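Returns and Repacking: Frequently Asked Questions

These answers cover orders from the Nisten shop and from our counter in the Brandes building. If your question is about a repair, please see the repair page first, as repairs are booked in separately.

How long do I have to send something back?

You have 30 days from the day the parcel was delivered. The date on the carrier's record is the one we use. If you bought at the counter, the date on the receipt counts.

Do I need the original box?

No. The original box is fine if it still holds its shape, but any corrugated cardboard box of the right size will do. We don't take off money for a missing or damaged shipping carton. Retail packaging is different. If the item came in its own printed carton inside the shipping box, please send that carton too.

The flap tore when I opened the box. Can I still use it?

Usually, yes. A ragged edge on a top flap does no harm as long as the flaps still meet in the middle or can be taped so that they do. Run one strip of tape along the tear on the inside and one on the outside, then close the box as usual. If a whole flap has come off, or if a tear runs down into the wall or a corner, use another box.

What should I check before I reuse a box?

Press on the walls with your palm. They should push back. Look at the bottom seam and tape it again even if it seems sound - old tape dries out and lets go. Remove or cover old shipping labels, including any small barcode stickers on the sides. A box that has been wet and dried again should go in the recycling.

How much room should there be around the item?

Leave enough for a layer of padding on every side, including the bottom. An item that touches the wall of the box will take every knock the box takes. Close the flaps by hand before taping and tilt the box gently one way and then the other. If you hear or feel something slide, add more padding.

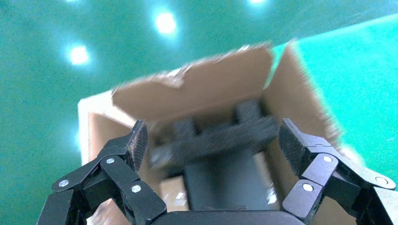 Crumpled packing paper works well for most things and is what we use ourselves. Crumple it fairly tight, put some in the bottom, set the item in, and fill the sides before the top. Newspaper is fine for dark items but can leave ink on pale ones. Please don't use loose foam chips. They drift to one side and the item ends up against the cardboard anyway.

My item is an awkward shape. How should I place it?

Lay it on its longest flat side if it has one. Parts that stick out need their own padding first: wrap each one in paper, tape the paper to itself (not to the item), and then pad around the whole thing. Parts that unscrew or unclip by hand can be taken off and wrapped separately. Put small screws in a bag and tape the bag shut.

Can I send several items in one box?

Yes, if they belong to the same order. Wrap each one on its own and put the heaviest at the bottom. Items from different orders should go in separate boxes, each with its own return slip. When slips are mixed, the refund takes longer.

What kind of tape should I use?

Plastic or paper packing tape, at least 2 inches wide. Masking tape and household clear tape don't hold on cardboard. Tape the center seam at top and bottom, then across both ends of the seam so the tape makes an H.

Where does the return slip go?

Inside the box, on top of the padding. If you have lost it, write your order number and name on a sheet of paper and use that.

How do I get a shipping label?

Print one from your order page, or ask us to mail you one. Mailed labels take up to 3 working days. For parcels handled by Lokonari you can also show the code on your phone at the drop-off point.

When will I get my refund?

Once the parcel is opened and checked, we send the refund to the card or account you paid with. Lutz Fuchs handles checks for the Tulex range and Volker Seidel handles everything else. You will get an email when yours is done.

Can I bring the item back in person?

Yes, at the counter until 4:30 p.m. You don't need to tape the box, but please bring the receipt or order number.

Updated in October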